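Thread on what I've been doing with the Sturnlow stack since December. It's mostly software, mostly boring, and some of it might save you time if you're working with hand-held gripper data.

Short background. Sturnlow is our pipeline for turning two-handed demonstrations into something a policy can train on. Mieke Timmermans wrote the first version. I took over the time alignment and the replay tool.

The part that ate the most weeks was clocks. Left gripper, right gripper and head camera each stamp their own data. We trusted those stamps for far too long.

How we found out: Gijs Van Loon plotted gripper width against the head video and the jaws closed on screen before the width signal moved. The gap was 20 ms at the start of a session and a lot more by the end. So it was drift, and a fixed offset was never going to fix it.

What we do now is fit a line per device per session. Offset plus slope, nothing fancier. I tried a spline and it happily fit the noise.

To get points for the fit, the operator opens and closes both grippers 2 times at the start and again at the end. The tool finds those closures in the width signal and in the video and matches them up. If it can't match all of them it refuses to export the session. People complained about that for a week and then stopped.

Second thing: segmentation. We used to cut episodes by hand. Now there's a script called Inga that proposes cuts from hand speed and gripper width, and a person accepts or moves them.

Inga is bad at one case in particular. When one hand is resting and the other makes a small adjustment, the total motion is so low that it looks like a pause. It would cut right in the middle of the useful bit. 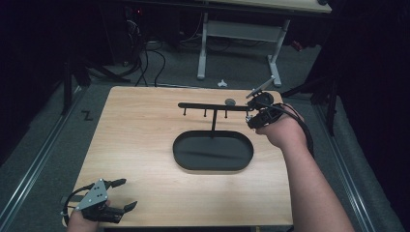 The fix was to stop summing the two hands. Each arm gets its own activity score and a cut is only proposed when both are quiet for long enough. It's an obvious change in hindsight, and it was four lines of code.

It did mean relabeling. We reran Inga over 1,060 episodes and I went through every cut that had moved. Most were better. A few were worse, nearly all of them where the operator had put something down and then just stayed still with the jaws closed.

For those I added a flag instead of another rule. The reviewer sees "closed and still" next to the proposed cut and decides. I'd like to have fewer rules in there, so that's where it stays for now.

Third thing, which I get asked about: how we deal with the idle hand in training. We keep it. Early on we masked its actions out of the loss, and the policy learned to let that arm wander. With the still frames left in, it holds position much better.

The planner side is less finished. Policy output goes through Zirndale, our trajectory checker, before it reaches the arms. It looks ahead over the chunk, checks for the arms hitting each other or the table, and slows down or stops if it has to.

Zirndale treats anything thin as a problem. Rods, posts and narrow bars come and go in the depth data, so the collision map flickers and the arm stutters on approach. I'm holding occupied cells for a short time after they were last seen — crude, but the stutter is mostly gone.

The cost is that when an object does get moved, the old spot stays blocked for a moment. You notice it as a hesitation. Gijs wants to clear cells using the gripper pose, and he's probably right. He has a branch.

Tooling note: the replay viewer now shows both width signals, both activity scores and the video on one timeline. If I were starting over I'd build that before anything else. Every bug in this thread was easier to see there than in the logs.

Still open: the slope fit assumes drift is linear over a session, and on some long ones I don't think it is. Mieke suggested a third set of closures halfway through. I'll try that next and post the residuals for both versions.

Skustura folks asked for the file format notes. They're in the repo under docs, last updated May 2024, and the section on timestamps is the one to read first.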